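执业律师同业论坛 » 刑事辩护 » 办案交流

主题：法律援助转委托，前任律师的阅卷笔录要不要交接

浏览 2374　回复 27　只看楼主　倒序

zemholm_老周　楼主
接了一个二审的案子，故意伤害，一审是法律援助律师办的，二审家属委托了我。上诉期内签的手续，会见过一次，卷还没阅全。我联系一审的援助律师，想要他当时的阅卷笔录和会见笔录，对方说案卷已经归档交给法援中心，他个人不留底，让我自己去法院阅。
法院那边的卷我当然会阅，三本侦查卷，一本检察卷，再加上一审的庭审笔录，一共377页，不算多。我想要的是他的会见笔录。当事人说一审开庭前跟律师讲过现场有第三个人，律师没有申请证人出庭。这句话到底讲没讲过、什么时候讲的，只有会见笔录能说明。
问一下各位，前任律师有没有义务把这部分材料给我？有没有什么规定可以引用？

青石板
没有强制性的规定。律协的执业规范里讲的是变更委托后应当做好交接，落到具体材料上，各地掌握不一样。我们这边的习惯是复制的案卷材料可以给，会见笔录看本人意愿。

hisimov
会见笔录是律师的工作记录，不是案卷材料，人家不给很正常。换成我，我也不给。给了以后你拿去二审法庭上说一审辩护不尽责，我还得去写情况说明。

zemholm_老周　楼主
回复 hisimov：
我没有打算告他不尽责。我是要核实当事人的说法。如果他一审之前确实讲过，而且讲得具体，那这个人的存在就不是二审临时编出来的，检察员质疑的时候我有话讲。

hisimov
回复 楼主：
你拿会见笔录去证明当事人以前讲过，效力在哪里？笔录是辩护人自己做的，不是法定的证据种类，合议庭看一眼就放一边了。讯问笔录里有没有提到过这个人？如果侦查阶段六次讯问都没提，会见笔录写了也没用。

青石板
六次是怎么来的？楼主没说过讯问了几次。

hisimov
我打个比方。

zemholm_老周　楼主
正好是六次，巧了。前面几次没提，最后一次提了一句“旁边还有人”，侦查员没有追问，就过去了。一审判决书里也没写。

城南旧事务所
那你这句话就是突破口，跟会见笔录关系不大。先申请调取讯问的同步录音录像，看“旁边还有人”前后当事人还说了什么。笔录往往是归纳过的，录像里可能有半分钟的内容没记进去。
故意伤害如果是重伤以下，录像不一定有，规定只要求可能判无期、死刑的案件或者其他重大犯罪案件应当录。但现在办案区基本都有监控，申请书上两样都写，让法院去函。

zemholm_老周　楼主
轻伤一级，判了两年二个月。录像我会申请，谢谢。

Salem2号窗口
我在法援中心做过几年窗口，说一下归档的事。援助案件结案以后，承办律师要交一套卷，里面必须有会见笔录、阅卷笔录、辩护意见、判决书，缺了不发补贴。所以会见笔录肯定在中心，前提是他会见过。
能不能查：受援人本人可以申请查阅，家属拿委托书也有查成的。你作为二审辩护人去查，中心多半会让你补一份受援人签字的同意书。下次会见的时候让当事人签一份，写清楚查阅范围，比你去找那位律师要快。

zemholm_老周　楼主
回复 Salem2号窗口：
这个有用。同意书有没有固定格式？

Salem2号窗口
没有统一格式。写明案件名称、援助决定书编号、查阅人姓名和执业证号、同意查阅并复制的材料名称，签名按手印，写日期。看守所不让带出签字材料的话，走他们的传递手续，一般要多等几天。

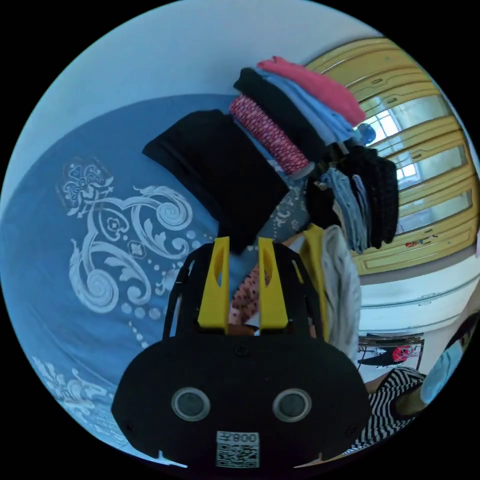 阿吉特　发表于 14:27　|　来自 刑事辩护版　|　第13楼

作者署名：Ajith Varghese（外籍法律顾问，不执业诉讼）
从旁说一句。楼主的问题里混了两件事，一件是材料归谁，一件是保密义务向谁负。会见时讲的内容，保密的利益属于当事人。当事人书面同意披露给新的辩护人，前任律师再以保密为由拒绝，理由就弱了。至于他说不留底，那是事实问题，可以信，也可以请他书面回复一句。

hisimov
回复 阿吉特：
这里的律师没有你讲的那种特权概念，执业规范里的保密义务是律师的义务，也是律师的权利。辩护律师对执业中知悉的委托人情况有权予以保密，条文写的就是“有权”。

阿吉特
回复 hisimov：
条文我读过。“有权予以保密”是对着办案机关说的，意思是办案机关来问，律师可以不讲。拿这个权利对抗委托人本人，我认为读反了。

青石板
我同意阿吉特的读法。但是实务里没有人会为一份笔录去投诉同行，最后还是看交情。

hisimov
我保留意见。真到了二审，新辩护人当庭讲“一审辩护人对此未予关注”，判决书一上网，前任的名字就在上面。防备一点没有错。

城南旧事务所
你们俩可以另开一帖。楼主最该操心的是时间。二审多数不开庭，上诉状交上去以后，承办法官可能很快就阅完卷了，你的证人线索如果没有及时提，书面审理直接维持。
我的建议：先交一份书面的开庭申请，理由写对一审认定的事实有异议，可能影响定罪量刑，把讯问笔录里那一句的卷号页码标上。调取录像的申请和证人的线索随后补。

zemholm_老周　楼主
回复 城南旧事务所：
开庭申请昨天已经寄了，EMS，还没签收。证人的麻烦是当事人只知道外号，住哪里不清楚，说是在附近修车。我准备自己去走一趟，但是有顾虑。

城南旧事务所
顾虑是对的。不要一个人去，带同事或者实习律师，先表明身份，问之前告诉他如实讲，全程录音。对方愿意讲，优先申请法院通知他出庭，不要急着自己做书面证言。做了也别让当事人家属在场。

zasitz
家属在场这一条特别重要。我见过一个案子，家属开车送律师去的，人就坐在外面车里，后来证人改口，说是家属在外面等着他害怕。律师被叫去谈了两次话，虽然没事，半年没睡好。

北岸
请教一个外行问题，我是上个月刚拿证的。既然当事人自己说一审前讲过，让他二审提讯的时候直接对法官讲不行吗？

zasitz
可以讲，也应该讲。但是法官会问他为什么一审庭上不讲。他一审是认罪认罚的还是不认？楼主没提这个。

zemholm_老周　楼主
一审签了认罪认罚具结书，值班律师在场签的，后来换的援助律师出庭。庭上他说“没有意见”。

hisimov
这个你早该写在主楼里。签了具结书又上诉，检察院可能抗诉，二审就不受上诉不加刑的限制了。你要先问清楚抗诉期过了没有，检察院抗了没有。

zemholm_老周　楼主
抗诉期过了，没有抗。这个我第一天就查了。主楼没写是疏忽。

青石板
没抗就好办一些，至少不会加刑。不过二审要推翻具结时的陈述，还是得解释签字的时候他知道什么、谁跟他讲的。值班律师那边有没有会见记录也可以一起查，跟援助案卷不在一个地方，问清楚是检察院留还是工作站留。

Salem2号窗口
补充：值班律师的材料在工作站，台账按月交中心。一般只有一张表，写了提供何种帮助，内容很少，别抱太大希望。

zemholm_老周　楼主
汇总一下我接下来做的事，有不对的请指出。
一、会见，签查阅同意书，同时把第三个人的体貌、外号、站的位置问细，单独做一份笔录。
二、去法援中心查会见笔录，查值班律师台账。
三、向法院申请调取最后一次讯问的录像和办案区监控。
四、法院签收后给承办法官打电话，问是否开庭，约当面听取意见。
五、找证人放在最后，和同事一起去。

城南旧事务所
第四项提前，签收当天就打。办案区监控一般只保存几个月，第三项也别等会见完。

版主_夜航
提醒各位不要在帖内写当事人姓名和案号，第9楼有一处已经处理。本帖继续开放回复。

zemholm_老周　楼主
收到。EMS刚显示法院签收了，下午打电话。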